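Visit report: Hornness County Juvenile Court, public open day

The court opened its doors to the public in January for the first time since it moved out of the old annex on Mapplebeck Street. I went because the move merged intake, the clerk's office and the probation unit under one roof, and I wanted to see how a case travels through the building now. What follows is ordered by the route of the tour, with notes on procedure where the staff gave enough detail to be useful.

Arrival and security

The public entrance is on the north side. Parking is in the county lot across the road and is free until 5 p.m. Visitors pass through one screening lane. Phones are allowed in the lobby but have to be switched off past the second set of doors, and the deputy checks. The building has a separate entrance for youths brought from detention, which leads by its own corridor to a holding area behind the courtrooms. The tour did not go into the corridor. The floor plan in the lobby shows that it does not cross the public hallway at any point, which was one of the main complaints about the annex.

No hearings were set for the afternoon. Court staff repeated several times that proceedings here are closed in most matters, and that an open day does not alter who may sit in on a case.

Intake

Intake is the first room on the left past the lobby. A referral can come from the police, a school, a parent or the child services office. Until last year each of these used its own form. They now use a common referral sheet with a fixed set of fields: name and date of birth, guardian contact, nature of the referral, prior contact with the court, immediate safety concerns. If the last field is filled in, the sheet goes to the duty officer before it is entered in the index. Everything else is entered first and assigned afterward.

An intake officer then chooses among dismissal, informal adjustment and a petition. Informal adjustment is the part that most visitors asked about. It is an agreement between the court and the family, without a finding, and it runs for up to 90 days. The terms are usually school attendance, counseling and, where there was damage, some form of repayment. If the terms are met the file is closed. If they are not, the officer can still file a petition, and nothing the youth said during the adjustment interview can be used at the hearing. The officer leading the tour read that clause out from the form, and I was glad to hear it read in full. In the annex years it was printed on the back.

Clerk's office and records

Behind intake is the clerk's office, with a counter window on one side and the file room on the other. Paper files are still kept for cases opened before the new index. Newer cases are electronic, with a paper copy of signed orders only.
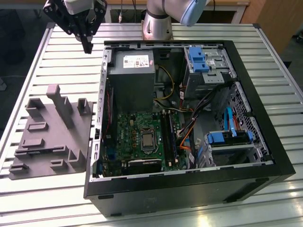

Desktop tower lying open on a slatted aluminum bench.

Access to the index is set by role. A clerk sees the full docket. A probation officer sees assigned cases and the calendar. School liaisons see a single status field for students who have been referred from their own building, and no narrative text. Each lookup is logged with the user and the time, and the log is reviewed monthly by the court administrator. I asked whether the review had ever led to someone losing access. The answer was that personnel matters are not discussed on tours, which is fair enough.

Sealing was covered at the counter. A closed delinquency file is sealed on motion, after a waiting period that depends on the type of case. The clerk's office does not send a notice when the period has run. Families have to track it themselves and ask for the motion form. The form is two pages, is available at the window in English and Spanish, and has no filing fee. A staff member told the group that a common reason for a returned form is a missing case number, and that the window will look it up for anyone who can show ID.

I had hoped for numbers on how many eligible files are ever sealed. The office does not compile them. It can report motions filed and motions granted, but it has no count of people who could have filed and did not. With the dates already in the index, a query for that should be a small piece of work.

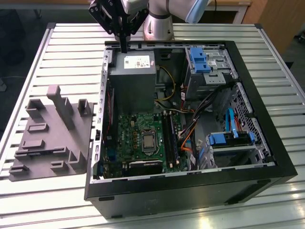
Khadija Nasr wrote in, after reading a draft of these notes, that the sealing question is harder than I make it sound. Her point was that eligibility turns on more than the closing date. A later referral in Nustlow or in any other county can reset the period, and the Hornness index holds only Hornness cases. A query run on local dates alone would tell some families that they could file when they could not. She would prefer a plain notice at case closing that gives the earliest possible date and says what might move it.

I accept the correction on eligibility. I would still like to see the local count, labeled as an upper limit.

Courtrooms

There are two courtrooms, both on the ground floor. The larger is used for delinquency and the smaller for dependency and neglect. In the larger room the bench has been set lower than in a standard courtroom, one step up from the floor, and the youth sits beside counsel at a table facing it. Guardians sit directly behind. In the annex they sat in the back row by the door, and interpreters had to lean across the aisle.

The smaller room has no witness stand. Testimony is given from a chair at the end of the table, with a microphone. A side room is connected by video link for child witnesses, and the judge controls the link from the bench. The link was switched on for us. Sound was clear, with a short delay that could matter during cross-examination. Staff said that attorneys are told to wait for the picture to settle before the next question.

Hearings are set in blocks instead of all at 9 a.m. A family is given a one-hour window, and the clerk calls the window in the order of sign-in, with detained youths first. The magistrate's uncontested docket still runs on the older system, all at one time, and will move to blocks if the trial on the main docket holds up.
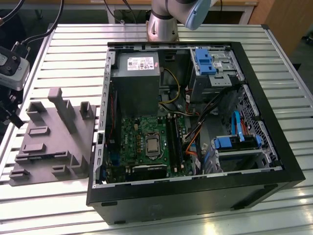
Waiting times under the block system were given verbally only. I did not write them down as figures, as the staff member was clear that they came from a short period and had not been checked. The direction was said to be good for contested matters and flat for reviews. Reviews are short, and the bulk of the wait there comes from reports that arrive late from outside agencies. No calendar fixes that.

Probation and the Navstead program

Probation has the upper floor. Officers work in pairs, so that a youth has a second named contact when the first is on leave or in court. Contact standards are set by risk level after a structured assessment, repeated at fixed intervals and after any new referral. The assessment tool itself was not shown. The summary page was, with blank fields, and it separates risk from need. An officer explained that the earlier summary gave one combined score, and that youths with serious housing or health problems came out looking riskier than they were.

Navstead is the evening program run from the training rooms at the east end of the floor. Youths on informal adjustment or probation can be referred to it, and attendance counts toward their terms. It offers tutoring, a job application class and a session for guardians on how to read a court order. The guardian session is open to anyone with a current case. A lead instructor took questions for most of the half hour, chiefly on transport. The last bus toward Mapplebeck leaves before the program ends, and the program pays for a van on the evenings it meets. The van money comes out of a one-year grant.

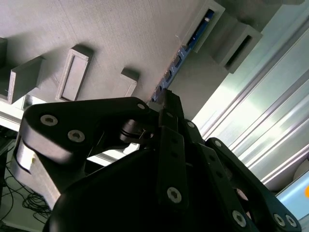
Referral to Navstead is by the officer only. A school cannot refer directly, and neither can a parent, although either can ask the officer to do it. I raised this as a weak point. A family in its first week with the court does not know who its officer is going to be, and the program sheet in the lobby gives no name to call. The probation supervisor agreed to have the intake number added to the sheet.

Questions at the end

The closing session was held in the larger courtroom, which seats nearly 100. Most questions concerned detention, and in particular where youths are held now that the county has no beds of its own. They go to Nustlow under a contract between the two counties. A detention hearing has to be held within the time set by statute, and the first appearance can be by video if the judge allows it. Defense counsel may object to video, in which case the youth is driven over. A public defender in the audience noted that private phone time with a client at Nustlow has to be booked, and that the booking line closes early. The administrator took a note of it.

There was also a question about whether the judge's standing orders could be posted online. The general ones already are, on the clerk's page under Forms. Orders on individual cases are not and will not be.

Practical notes for anyone going next time: bring photo ID, allow two hours, and start upstairs if possible. The probation floor gets crowded late in the afternoon. The stairwell door locks behind you, so use the elevator to come back down. Handouts are at the clerk's window, including the sealing form and the revised referral sheet.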